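# Chapter 4: Teaching by Demonstration

*After this chapter you should be able to explain the difference between hand guiding and remote control, to plan a short recording session, and to judge whether a demonstration is good enough to keep.*

A person who can do a task well is often unable to write it down. Ask a baker how hard she presses the dough and she will probably press some dough for you. In the first three chapters we wrote our robot programs line by line, and this worked while every part was in a known place. In the present chapter we take the other road — we show the task and let the robot learn from what was shown.

There are two common ways of showing. In **hand guiding**, the teacher holds the arm and moves it through the task, while the joints give way to the push. In **remote control**, the teacher stays away from the arm and moves it by a handle, a glove or a second, smaller arm. Hand guiding is easy to learn, but the teacher's own hands may come into the camera view. Remote control keeps the view clean, and it can be used in simulation too, where there is no arm to hold.

The exercises use the Jidel simulator, with the Worncombe set of objects. The teacher sees the work from just behind the fingers, and must learn to judge distance from this view. 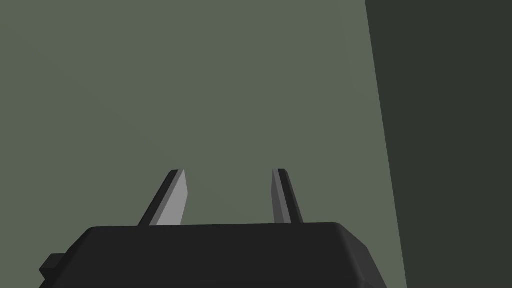
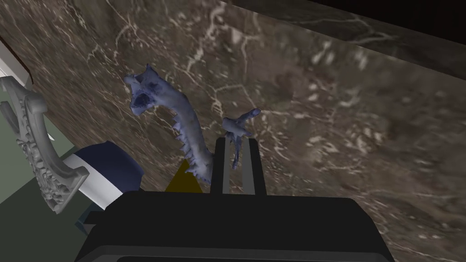

*Figure 4.1. Two wrist views in simulation: with the fingers open and empty (first), and with a small blue piece between them (second).*

Judging depth is the skill that new teachers find the most difficult. From the wrist, a finger may look as if it is beside an object when it is still well above it. We advise you to approach slowly, to stop for a moment before closing, and to close only once. If you open and close several times, the robot will learn this hesitation together with the task.

How many demonstrations are needed? There is no fixed answer. In the Vurura course, each student records 30 demonstrations of one grasp before any training is done. For the longer sorting task in Section 4.5, the shared collection holds 1,623 recordings, of which 42 are kept apart for testing.

Each recording contains three things:

- the camera images,
- the positions of the joints and of the fingers,
- the commands given by the teacher.

The third is easily forgotten. The command and the position which follows it are not the same, and in Section 4.2 we shall see what happens when a learner mixes them up.

**Before you continue.** Choose a small task at your own desk, such as putting a cap on a pen. Do it slowly and write down each moment at which you had to look.

## 4.1 Preparing the session

Begin by deciding where a demonstration starts and where it ends.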